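3. Setup and task

3.1 Location and arms

The build occupies one end of a shared workshop used by members for furniture repair, bicycle work and small electronics. We had the use of two tables, pushed together so that their long edges meet. The arms work over the front table. The rear table is used for items that need to be close by and out of the way. No safety cage was installed. Other members kept out of the area while the arms were powered, and the operator held a stop switch at all times.

The two arms were bought second-hand and at different times. We refer to them by the names painted on their shipping crates, Vukura for the left arm and Zamora for the right. They do not carry the same gripper. Vukura has a compact white gripper, and Zamora has a black parallel gripper with two long angular fingers. We considered fitting a matched pair, but the cost would have used up most of the remaining budget, and the mismatch became one of the things we wanted to study. A workshop that builds a system from used parts will seldom have two identical hands.

Control software runs under Clollermont, the scheduler described in Section 2. It sends joint targets to both arms at 20 Hz and logs positions, motor currents and gripper commands on a common clock. The two arms are calibrated against the front table separately. We repeated this step every time the workshop was rearranged, which in May happened more often than we had planned for.

3.2 The tool case task

Earlier trials with blocks and cups gave us few failures to learn from. For the work reported here we moved to an open tool case with fitted recesses. It is an ordinary household object, and it makes demands that blocks do not. The case has two halves at different angles, the handles vary in thickness, and a tool set down slightly out of line does not go back into its recess.

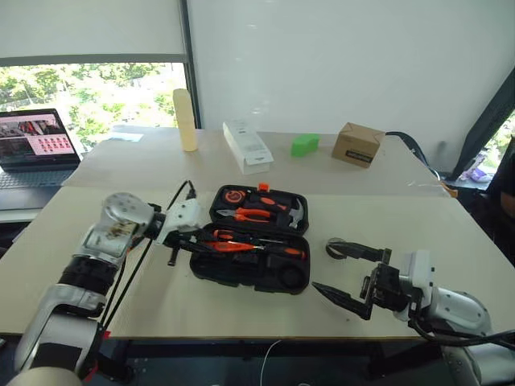 Figure 3. The two arms at the open tool case. Left: Vukura, with the white gripper. Right: Zamora, with the long-fingered black gripper.

The case is placed at the center of the front table with the lid half away from the viewer and the tray half toward the viewer. Tools in the lid include a measuring tape, a pair of pliers and a claw hammer, each set into molded foam. A screwdriver lies across the upper part of the tray. The position of the case is not fixed by clamps or tape. We wanted the arms to cope with a case that shifts when it is pushed, and early tests with a clamped case gave a success rate that we could not reproduce once the clamps were removed.

A trial consists of one removal and one return. The operator names a tool, one arm lifts it clear of the case and lowers it onto the table, and the same arm then picks it up and puts it back. The other arm may hold the case steady or stay idle. A trial counts as a success if the tool is back in its own recess and the case has not left the table. We did not set a time limit, but the operator could end a trial if the motor current stayed above the threshold for 5 seconds.

3.3 Cable routing

The cables to both arms run outside the arm bodies, and they caused more lost time than any other part of the build. In the first version they hung straight down from the shoulder and caught on the table edge when an arm reached across its own base. Irena Wysocka rerouted them with longer loops. On the left arm the slack now lies across the tabletop and returns toward the wrist, as in Figure 3. The loops leave the wrist free to turn through its working range, at the price of some loose cable on the work surface.

We tried two alternatives. Spring-loaded retractors pulled on the wrist hard enough to disturb fine placement. A fabric sleeve around the full bundle made the forearm too stiff to fold. Neither was kept. The motion planner treats the area covered by the loops as a low obstacle, 32 mm high, and plans lateral moves above it. This is a crude model, as the cable moves and the obstacle does not. It was sufficient for the present task.

3.4 Assigning tools to arms

Our first assignment rule was based on distance alone: the arm whose gripper was nearest to the tool took it. The rule worked poorly for the pliers. When the jaws point left, an approach from the right reaches the handles first, and the handles offer a better grip than the jaws. The second rule therefore gives each tool a preferred grasp point and selects the arm that can reach that point with less wrist rotation.

Benvinda Godinho entered the grasp points by hand, using a printed outline of the case and a ruler. We had planned to learn them from recorded trials, but the hand-entered values were available in an afternoon and were good enough to continue. The hammer remained difficult under both rules. Its weight is concentrated at the head, and a grip near the end of the handle lets it swing. We moved its grasp point close to the head and reduced the lifting speed.

3.5 Data and exclusions

We recorded 87 trials under the second rule. Trials that were stopped because of a software restart were repeated and are not included in that total. Trials that were stopped because of a caught cable are included and count as failures, since a user of the system would meet the same problem. Logs were converted to the Brirkow format before analysis so that they could be compared with our earlier block and cup trials. Section 4 reports the results by tool and by arm, and Section 5 discusses the return step, where most of the failures took place.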